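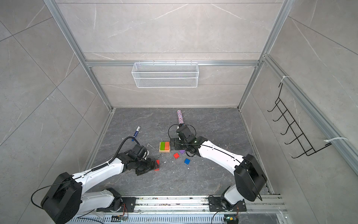

## 4. The two-arm cell and the block task

**Figure 3.** Student work cell with both arms on the shared rail, during a block trial. The left gripper is at a red block; the right is over the middle of the floor.

The cell in Figure 3 was put together by the second-year project group at Brullthorpe under Kwadwo Essien. It is the only part of the Weren teaching scheme in which two arms share one floor, and the scheme's own report leans on it heavily. We think the report claims too much. This section sets out what the students did, what was recorded, and what can fairly be said on that basis.

### 4.1 Set-up

Both arms are mounted on a single linear rail along one side of the floor, with aluminium posts and a crossbar carrying the rest of the fittings. A white wire basket hangs from the crossbar and a black rack with upturned prongs is fixed to the rail on the right. Neither was used in the block task. They belong to a hanging task that the group planned for July and had not begun when we collected the records.

The task itself was simple to state. Coloured blocks were placed on the floor and the students, working in pairs with one to each arm, had to bring them to a light wooden base and stand them upright in it. Figure 3 shows a green and an orange block side by side in the base, with red, blue and purple pieces still on the floor. The students were told to leave any other objects where they lay. In the trial shown these included a marker and an upright tube with a speckled pattern, and the right gripper is close enough to the tube for the two to touch. The rules did not say whether contact with an object of this kind should count as a fault – an omission that matters for the scoring discussed below.

### 4.2 What was recorded

The group logged 78 trials. Of these, 50 were marked as complete, and the Weren report gives that figure as its main finding. The other 28 are described only as "stopped early". We asked for the reasons and were given a sheet covering a handful of Thursday sessions, on which dropped blocks, arms halted by the operator and lunch all appear under the same heading.

Starting positions are a second difficulty. For 32 of the trials there is a drawing or a note of where the blocks were placed. For the rest there is nothing, and the students we spoke to agreed that they tended to put the pieces within easy reach once they knew where the arms moved well. This is sensible behaviour in a club room. It does mean that the later trials may have been easier than the early ones, and a rise in completed trials over the term cannot be read as a rise in skill without some check on this.

We also looked for evidence that two arms did better than one. The report says that pairs "learned to share the work". No single-arm trials were logged, so there is nothing to compare with. The students' notebooks suggest that in many trials one arm waited while the other moved, mainly for fear of a collision in the middle of the floor. One pair wrote that they had agreed to take strict turns. Sharing a floor and sharing the work are different things, and the log cannot tell them apart.

### 4.3 Comparison with the Asante sessions

The report sets its results beside those of the Asante after-school club, where a similar task was run with a single arm. We would not put much weight on this. The Asante students used larger blocks, had no time limit and counted a trial as complete when every block touched the base, standing or not. Under the Brullthorpe rule a block lying against the base would fail. Any gap between the two groups, in either direction, could come from the rule alone.

### 4.4 What remains

None of this makes the project a poor one. The students mounted and wired two arms, wrote their own rules and kept a log, which is more than the Virton group managed with a longer timetable. Essien's view, given in reply to an early draft of this section, is that the cell was built to teach and that the counting was added late at the scheme's request. We accept that. Our objection is to the use made of the count afterwards.

For the next round we suggest that starting positions be marked on a printed sheet before each trial, and that contact with other objects be written down whether or not it is scored. A short block of single-arm trials, run by the same pairs, would also be cheap to add – two sessions at most.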